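The Laundry Hand
A short story

1. Flovedton, after supper

Hiếu Phùng had the grippers out before the dishes were done. He had printed the orange fingers at the shared workshop on Varska Street, in three batches, and the third batch was perfect. He kept squeezing one between his thumb and knuckle just to watch it give.

"Feel that," he said, and handed it across the table.

Giang Đặng felt it. She was the one who could solder, and she had already told him twice that she was only staying until nine.

"It's nice," she said. Then she squeezed it again. "Okay, it's really nice!"

They called the project Pliltar, after a street in a game they had both played as kids. The plan was simple enough to fit on the back of a receipt: hold the gripper in your hand, do a chore over and over, record every try, and then let the arm in the corner of the workshop learn from the recordings. Hiếu wanted 1000 tries. Giang said she would believe in 130.

"What chore?" she asked.

He looked at the stairs, where a week of clothes had been waiting for somebody to carry them up.

"Laundry," he said.

2. The workshop

They set up against the black cloth, with a green hamper on the floor and whatever Hiếu had grabbed off the stairs. Giang tightened the last screws on the mounting blocks and checked that both tags were flat. She took the first turn. Her wrist was steadier than his, and she closed the fingers so slowly that he had to stop himself from cheering her on.

"Talk to me about something," she said. "I'm thinking too hard."

So he told her about the arm, and how it would reach down one day all by itself and fish out a sock, and how he was going to film it and send it to his mother, who thought he was building a lamp.
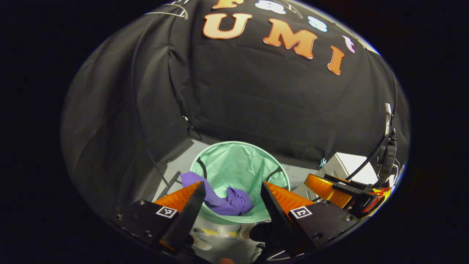

3. Try 432

By May they had a rhythm. One of them worked the gripper while the other put the cloth back, a little different every time, bunched up or dangling or balled in the bottom. Giang had stopped mentioning nine o'clock. She had opinions now, too, strong ones, about how a towel should be approached (from the side, never from straight above) and about which music made for good wrists.

"Again," she said, after number 432. "I rushed it."

"It was fine."

"I rushed it, Hiếu. It'll learn to rush."

He loved that. He wrote it on a piece of tape and stuck it to the arm's base, and it was still there the night they loaded everything they had, nearly 1000 tries, and switched the thing on.

The arm went up. It went left, which was wrong, and then it seemed to think better of it and came back over the hamper. The orange fingers opened. Giang grabbed his sleeve.

Down it went, from the side, slow as anything, and it closed on a corner of cloth and lifted.

"It's got it! It's got it!" Hiếu was yelling, and somebody in the wood shop turned off a saw to find out what the matter was.

The arm held the towel up in the air, swaying a bit, and stayed there. They hadn't taught it where to put anything.

Giang was already reaching for the hand gripper.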